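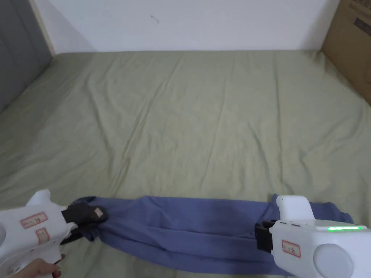 Inau, 17 July 2021

Filed under: Laundry & Linens / List archive

Subject: Re: [tatier-home] Folding on the bed vs. folding on a table

Ecaterina Pîrvu wrote:

> Hello all,
> Silly question maybe, but where do you people fold? I moved in May
> and the new place has no table big enough for anything longer than
> a pillowcase. I've been folding on the bed and everything comes out
> lopsided. The bed gives under my hands, the cloth slides around, and
> by the time I get to the second half the first half has come undone.
> I'm ready to buy one of those Hestard folding boards, but it's one
> more thing to store, and my closet door already doesn't shut.
> Long things are the worst. Trousers, table runners, the big bath
> towels. Does anyone fold long things on a bed and like how they
> come out?
> Ecaterina

Yes! Me! I fold everything on the bed and I love it, and I've been waiting for somebody on this list to ask so I could go on about it at length.

Please don't buy the board yet. I had a Hestard for a while and it's a perfectly good board for T-shirts, but a long piece hangs off both sides and you end up chasing it. A bed is the biggest flat surface most of us own, and it's already paid for. I'd rather have a whole mattress to spread out on than any table I've ever lived with (and I include my aunt's dining table on Radu Street, which seats more relatives than I can name).

The whole trick with long things is to lay them across the bed from side to side and take hold of both ends before you do anything else. Look at how the blue one is lying, stretched out sideways with an end held on the left and the other on the right. You want to start from there. If you go in from the middle, you get exactly what you're describing, where the first half comes undone while you're busy with the second.

Then give it a gentle pull outward. Gentle! I used to yank, and all that does is drag the bedding along with it. If the cloth bunches near your grip, let go, smooth it with the flat of your hand and take it again closer to the corner. Twists are the thing to look for. A little twist near one end will travel right through the fold, and you'll be puzzling over why your stack leans.

About the bed giving under your hands: press less. I know that sounds too easy. On a table you can iron a crease in with your palm, and on a mattress you can't, so save the pressing for the end, when the thing is small enough to hold against your chest. Make the long folds loosely, then firm up the bundle once it's in your arms.

I'd also say don't fuss over the bedding underneath. Mine is never smooth and it doesn't matter a bit. What helps far more is color. Blue on something pale is a treat, you can see every edge of it. White towels on a white duvet had me squinting like my grandfather with a bus timetable, so I do those first thing, with the curtains wide open.
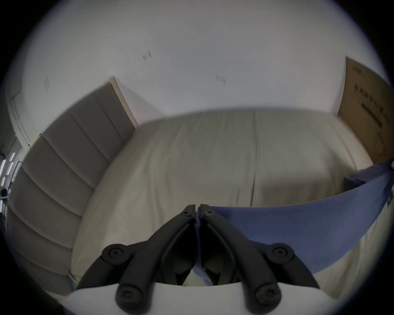
My order, for what it's worth

1. Shake the piece out standing up, well away from the bed. Once for towels, three times for linen.

2. Lay it down sideways and find both ends.

3. Pull out any twist and smooth toward the edges.

4. Bring one end over to meet the other. I go left to right, my sister goes right to left, and we've agreed to disagree.

5. Fold again the same way, and again if it's a really long one.

6. Pick up the bundle, press, and put it at the foot of the bed. Don't stack more than seven high or they slump.

Everyday things I wash at 40, and I fold them the minute they're dry. Leave a runner in the basket overnight and you'll be doing step 3 until lunch.

For trousers I make one change: match the legs first, seam on seam, while you're still standing up, and only then lay them down. From there they behave like any other long strip.

Bath towels I do in thirds, lengthwise, before anything else. They come out fat and soft and they fit my shelf beautifully. I get a ridiculous amount of joy out of that shelf!

Do try it on a couple of long pieces before you spend money, Ecaterina, and write back and tell us how it went. And if anybody has a good way with fitted sheets, I am all ears. I can get mine into something like a rectangle, but I wouldn't show it to company.

Warmly,
Silviu Filip

3 replies in this thread | Share

Get the Tatier home digest in your inbox. Enter your email address to subscribe. You may unsubscribe at any time.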